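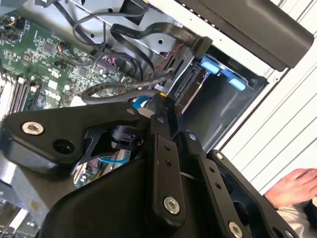
About Pledircombe

We fix up old desktop computers and get them back onto desks. Started in a rented garage with two folding tables and one decent screwdriver, now in the long brick building behind the feed store on Mill Street. Same screwdriver, as it happens. New handle.

Most of what comes through the door is office towers. Seven, eight years old, out of schools and dentists and insurance places. Plenty of life in them. They come in dusty, with a password nobody remembers and sometimes a sandwich receipt taped inside the side panel. They leave clean, tested, with a fresh drive and a one-page sheet telling you what's in there.

1,244 machines back out the door so far. We keep the tally on the whiteboard by the back door and Rochelle updates it in red marker. 342 of those went to students at the three high schools in the county, the rest to home offices, small shops, a couple of churches, a taxidermist.

What we do

Desktop repair. Bring it in, we open it up while you wait if the bench is free, and tell you what's wrong before you owe anything.

Refurbished desktops for sale. Stock changes all the time so the list on the website is usually a bit behind – call first if you're driving more than half an hour.

Memory and drive upgrades. The most popular job here by a mile. An older machine with more memory and a solid state drive is a differnt animal. Takes us under an hour most days.

Pickup of old equipment from offices. Ten machines or more and we come get them. Fewer than that, drop them at the side door during open hours.

Drive wiping. Done in the building, certificate on request. If a drive won't wipe it gets drilled.

Evening classes. See below.

What we don't do: phones, tablets, TVs, printers. Please no printers. Laptops only for memory and drives, and only if the bottom comes off with screws.

How the bench works

Every tower gets the same treatment, cheap or fancy. Side panel off, photos of the inside, dust blown out back by the fence. Then the board gets looked over slowly under the lamp, for swollen capacitors, scorch marks, a bent pin, a memory stick that never clicked in on one side. You'd be surprised how many dead computers are a loose stick of memory. We charge our minimum for that and show you how to do it yourself next time.

Then every plug gets checked and reseated. Fan headers, drive cables, the front panel wires that are always too short. New thermal paste on the processor if the old stuff has gone to chalk, and it usually has. After that an overnight memory test and a morning of running hot with the panel back on. If it's still up at lunch it passes.

Screws go in the muffin tin, one cup per step. Old habit from the garage. New people laugh at the muffin tin for a week or so and then ask where the other one is.

The inventory program is called Tufa. Home made, ugly, works. Every machine gets a Tufa number on a sticker on the back, near the power socket. Have that number handy when you call and we can tell you exactly what was done to your computer and who did it. Please don't peel it off.

Classes

Skastadum is our evening bench class, six sessions, starts up again in August. 6:30 pm, back room, eight seats. You take apart a working desktop, learn what everything is, put it together again and take it home. Beginners only – if you've built your own machine already you'll be bored. Ages 14 and up, under 16 with an adult. Tools are here, coffee is here, bring reading glasses if you use them because the lettering on a motherboard is tiny.

First session is all names of parts and no touching. People complain about that. Second session the panels come off and the complaining stops.

Who we are

Rochelle Lindqvist opened the place and still runs the bench. Before this she spent eleven years doing tech support for a school district, mostly on her knees under desks. She teaches the class as well, and picks up the phone when she hears it.

There are four more of us. Two on repairs, one on pickups and wiping, one part time on the front counter and the books. We are all paid. We get asked that a lot, I guess because of the building.

The building

Built as a seed warehouse, 680 square feet of it is workbench and the rest is shelves. Freight door on the alley side, ramp at the front. Parking is gravel and gets muddy in spring, sorry. Heat is fine in the front, less fine in the back, so wear a sweater to class in winter.

Where we're headed

More shelves. A second test rack, so the overnight runs stop being the bottleneck. And 1,000 student machines, that's the big one, going to take a few years at the rate we're going. If your office is replacing its desktops, talk to us before you talk to the scrap guy. Keyboards and power cords too, we're allways short on power cords.

Visiting

Side door for drop-offs, front door for everything else. Open 10 am to 5 pm, later on class nights. Ring the bell twice, the compressor is loud.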